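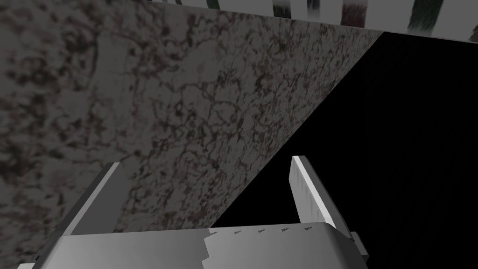 Gristden Town Hall Events Team — News

The kitchen is finally happening!

Right, I've been itching to write this one up since the spring, and now I'm allowed to. The old kitchen behind the main hall is being ripped out in November and we're getting a new one. A proper one, with a hatch that opens all the way and a sink you can fit a tea urn under without tipping it sideways.

If you've ever done the teas at one of our ceilidhs you'll know the state of the present one. Two of the drawers don't open, a third opens too far, and the lino by the back door has a bubble in it that I've been stepping over for as long as I've worked here. I'm quite fond of the bubble, but it's going in the skip with everything else.

The work is being done by Forik, who did the changing rooms at the swimming baths (lovely job, especially the benches). They'll be on site for 3 weeks and they've promised to keep the noise down during the lunchtime concerts. The main hall stays open all the way through. The side corridor will be shut, so if you normally come in from the car park you'll need to walk round to the front doors, and the ramp is on the left as you face them.

The bit I've had the most messages about is the worktops. We put a few choices out in the foyer over the summer and asked you to drop a slip in the box, and 300 of you did, which I think is more than we got for the panto! The speckled grey stone came out well ahead. A few people wanted plain white, and one slip just said "anything but beige", so I hope that person is happy. The slabs are coming from Yalçınkaya, the stone yard out past the ring road, and they've been very patient with me ringing up to ask the same questions about stains. Red wine should be fine if you wipe it up. Turmeric, they went a bit quiet.

Now, money. The council is paying for the building work and the plumbing, and we had to find the last £3,000 ourselves for the cooker and the big fridge. We got there with the plant sale, the quiz nights and a very good evening of folk music from Flollo, who played two sets and wouldn't take a penny for it. Thank you to every one of you who bought a tomato plant. Mine has done nothing at all, but I gather others are doing better.

A few practical things for regular hirers. There'll be no hot water in the kitchen during the work, and no cooker either, so please bring flasks or cold food for that stretch. The small kettle is moving to the cloakroom and it will be plugged in by the coat rail. If you've booked for a meal you should have had an email from us already — check your junk folder before you ring, as that's where mine went. Anyone who'd like to move their date can do it free of charge.

We're also having a clear-out. There are 60 green teacups with saucers going spare, plus the old serving trolley (one wobbly wheel) and more cake tins than I can face going through. Come and help yourself from 10 in the morning on the last day of October. Bring newspaper to wrap things in, and please leave the urn alone, we're keeping the urn.

Once it's all in we'll do an open afternoon with tea and something baked on the premises. I'm pushing for scones. I'll put the time up on the noticeboard and on this page as soon as Forik have given us a finish date we can hold them to. Any questions, catch me in the office before noon or leave a note at the front desk.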